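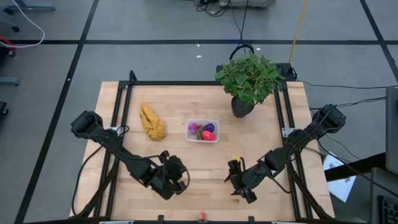 헤드 카메라 시점. 양팔 대기 자세, 플라스틱 용기와 천 배치 상태.

양팔 셋업에서 손목 카메라와 헤드 카메라의 역할 분담, 그리고 그리퍼 핑거 선택

Rhiannon Gwynne
2018-07-05 작성

알루미늄 프로파일 프레임에 팔 두 대를 올린 테이블형 셋업을 쓰고 있습니다. 작업은 두 가지입니다. 하나는 투명 플라스틱 용기에서 장난감 음식을 꺼내는 것이고, 다른 하나는 구겨진 노란 천을 집어서 펴는 것입니다. 카메라는 헤드 한 대와 손목 카메라를 병용합니다.

현재 비교 중인 핑거는 Clorka 평면형과 Pudine 곡면형입니다. 같은 초기 배치 조건에서 핑거당 100회씩 돌렸습니다. 장난감 쪽은 두 핑거의 차이가 크지 않았고, 천은 평면형이 나았습니다. 곡면형은 천을 두 겹 이상 물거나 끝에서 미끄러지는 경우가 많았습니다.

문제는 용기 가장자리입니다. 헤드 영상만으로 용기 림의 높이를 추정하면 오차가 커서 핑거 끝이 림에 걸립니다. 손목 영상으로 보정하면 줄어들지만, 접근 후반에는 핑거가 화면 아래쪽을 많이 가립니다. 아래는 손목 쪽 영상입니다.

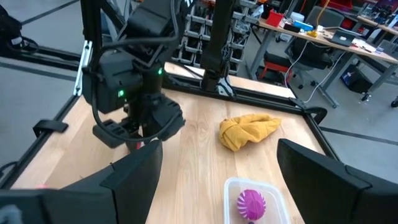 손목 카메라 시점. 양쪽 핑거 사이로 용기와 줄무늬 공이 보이고, 왼쪽에 반대편 팔이 내려와 있음.

알고 싶은 것은 다음과 같습니다.
1) 손목 카메라 각도를 바꾸는 것과 핑거를 더 좁은 것으로 바꾸는 것 중 어느 쪽을 먼저 해야 하는지
2) 투명 용기의 림 검출에 깊이 값을 써도 되는지
3) 제어기를 Trornport로 교체하면 접촉 감지가 개선되는지

제어 코드는 Chaimongkol 브리지를 거쳐 돌아가고, 손목 카메라 노출은 자동입니다.

Kumaresan Thevar
답변, 채택됨

1) 카메라 각도부터 조정하십시오. 핑거를 바꾸면 TCP를 다시 잡아야 하고 기존 100회 데이터와 비교가 안 됩니다. 브래킷을 5도 단위로 눕혀 가면서, 핑거 끝과 림이 접촉 직전까지 같이 잡히는 각도를 찾으면 됩니다. 너무 눕히면 용기 안쪽 바닥이 안 보이니 장난감 파지율도 같이 기록해야 합니다.

2) 투명 플라스틱에서 깊이 값은 쓰지 않는 편이 좋습니다. 스테레오든 구조광이든 벽면에서 값이 비거나 뒤쪽 테이블 면의 값이 들어옵니다. 저는 컬러 영상에서 림 윤곽을 뽑고 용기 치수를 고정값으로 넣어 자세를 풀었습니다. 그 전에 자동 노출을 끄십시오. 밝은 목재 상판 위에서는 검은 핑거가 화면을 차지하는 비율에 따라 노출이 바뀌고, 그때마다 림 윤곽의 임계값이 틀어집니다.

3) Trornport는 전류 기반으로 접촉을 추정합니다. 제 환경에서는 334건의 접촉 중 림 스침처럼 약한 것을 자주 놓쳤습니다. 물체를 꽉 물었는지 판정하는 용도로는 충분합니다. 림 접촉을 잡을 목적이라면 교체 효과는 제한적입니다.

천에 대해서는 평면형이 유리하다는 결과에 동의합니다. 핑거 안쪽에 얇은 실리콘 패드를 붙이면 차이가 더 벌어집니다. 다만 패드 두께만큼 닫힘 위치 오프셋을 수정해야 합니다.

Bradley Furnival
답변

그냥 핑거 바꾸세요. 저는 끝이 좁은 걸로 바꾸고 림 걸림이 거의 없어졌습니다. 각도 조정은 해 본 적 없습니다. 제어기는 안 써 봐서 모르겠습니다.

Reece Catterall
답변

위의 두 답변에 조건을 추가합니다. 좁은 핑거는 둥근 물체에서 접촉 면적이 줄어 파지 중 회전이 생깁니다. 용기에 공이나 과일 모양이 섞여 있으면 물체별로 따로 집계하십시오. 전체 성공률만 보면 묻힙니다.

시험 횟수도 늘려야 합니다. 핑거당 100회로는 몇 퍼센트 차이를 판정하기 어렵습니다. 저는 핑거당 최대 1,000회까지 돌렸고, 용기 각도는 매회 무작위로 주었습니다. 용기가 비스듬히 놓였을 때와 프레임에 평행할 때의 결과가 다르게 나왔습니다.
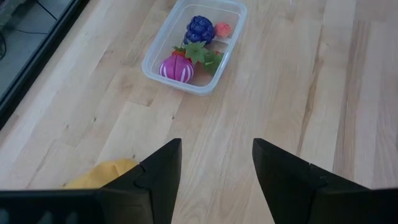

손목 카메라를 떼었다가 다시 달면 핸드아이 캘리브레이션을 처음부터 다시 해야 합니까?

다시 하는 것이 원칙입니다. 위치 결정 핀이 있는 브래킷이라면 먼저 고정 마커 하나로 재투영 오차를 확인하고, 이전 값과 차이가 없으면 기존 행렬을 그대로 써도 됩니다. 나사로만 고정하는 방식은 체결할 때마다 각도가 달라지므로 전체 절차를 다시 수행하십시오.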